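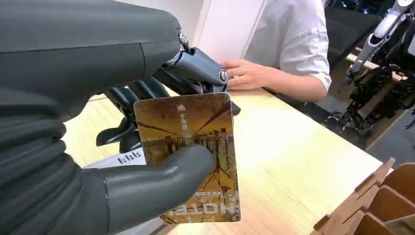
Village hall inspection checklist, with comments
Muleo Hall — January round
Reference 2278

Items are marked OK, Attend or Fail. Attend means put right before the next round. Fail means the room or item is out of use until it has been dealt with. Comments follow each item where there was something to write down.

ENTRANCE AND PORCH

1. Outer doors open fully and stay open on the hook. OK
2. Door closer shuts the inner door without slamming. Attend
Comment: Shuts hard for the last few inches. Turn the closing screw a quarter turn and try again with the outer doors open, as the draught makes a difference.
3. Mat flat, no curled corners. Attend
Comment: Back left corner is lifting again. The tape put down in autumn has gone. A new mat is in next year's list but it would be better bought now.
4. Ramp free of moss and leaves. OK
5. Porch light works on the sensor. OK
Comment: Comes on at 4 in the afternoon at present. Leave it.
6. Capacity notice on show. OK
Comment: Notice reads 70 seated. The old one behind the kitchen door gave a different number and has been taken down.

MAIN HALL

7. Floor sound, no raised boards or splinters. Attend
Comment: One raised board under the second window, stage side. Sanded last time and has come up again, so the fixing underneath is probably at fault. Mark with tape until the joiner has been. Badminton to use the other end.
8. Windows open and close, stays fitted. OK
9. Curtains clear of heaters. Fail
Comment: The long curtain nearest the stage hangs over the top of the convector. Heater switched off at the wall and labelled. Either take up the hem or fit a tieback. The heater stays off until one or the other is done.
10. Stacking chairs checked for loose legs and split seats. Attend
Comment: All chairs turned over and looked at. 47 fit for use. The ones put aside are in the store with red tape on the back rail — please do not bring them out for big bookings. Two of them only need new feet.
11. Chairs stacked no more than eight high. OK
12. Folding tables lock open. Attend
Comment: The catch on table 4 does not hold when the table is leaned on. Withdrawn. The rest are good. Ommont tables have a different catch from the older ones and need a firm push until it clicks. A note to this effect is now inside the store door.
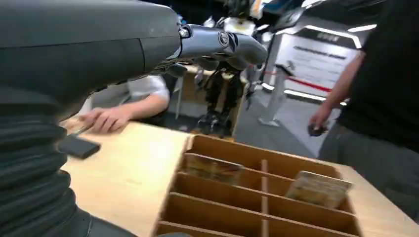 Table tops wiped and checked for rough edges at the same time. Hirers are reminded to carry tables with two people and not to drag them, as most of the marks on the floor come from the feet.
13. Stage steps firm, handrail tight. OK
14. Stage edge marked in white. Attend
Comment: Worn through in the middle. Repaint when the hall is next shut for a full day.

KITCHEN

15. Cooker clean, all rings working. OK
Comment: Back right ring is slow but does heat.
16. Fridge at 5 degrees or below. OK
Comment: Read 4 at the start of the visit. Somebody's butter left in the door, undated, thrown away.
17. Hot water at the sink, warning label present. OK
18. Water boiler descaled. Attend
Comment: The Prundevau boiler is furring up round the tap and drips after use. Descale twice with it cold. If it still drips, the washer wants changing. Keep the drip tray under it in the meantime.
19. Fire blanket on its hook and easy to reach. OK
Comment: A tea towel was hanging over it. Moved.
20. Knives stored in the block or drawer. OK
21. First aid box complete and in date. Attend
Comment: Short of medium plasters and one eye pad. Accident book has plenty of pages. The pencil keeps going missing, so a pen has been tied on.

TOILETS

22. Locks work and can be opened from outside. OK
23. Emergency cord in the accessible toilet hangs to the floor. Fail
Comment: Cord tied up in a knot behind the pipe, well out of reach. Untied during the visit and alarm tested, sounds properly. Marked Fail as found. Cleaners to be told to mop round it and leave it hanging.
24. Extractor fan runs. OK

FIRE SAFETY AND ELECTRICS

25. Exit routes clear. Attend
Comment: Playgroup trolley parked partly across the side exit. Moved to the alcove. Same comment as last round.
26. Exit signs lit. OK
27. Extinguishers in place, pins and seals intact. OK
28. Alarm tested from a different call point. OK
Comment: Tested from the kitchen point. Next time use the one by the stage.
29. Sockets and switches undamaged. OK
30. Extension leads checked. Attend
Comment: One lead on a reel has a nick in the outer cover near the plug. Cut off and refit, or replace. Fully unwind all reels before use.

OUTSIDE

31. Gutters clear. Attend
Comment: North side overflowing at the join. Mészáros have quoted for clearing and resealing, price in the folder.
32. Bins shut and away from the wall. OK
33. Car park surface. OK
Comment: Puddle by the gate, no worse than before.

Items 9 and 23 to be looked at again before the next evening booking. Keys returned to the key safe.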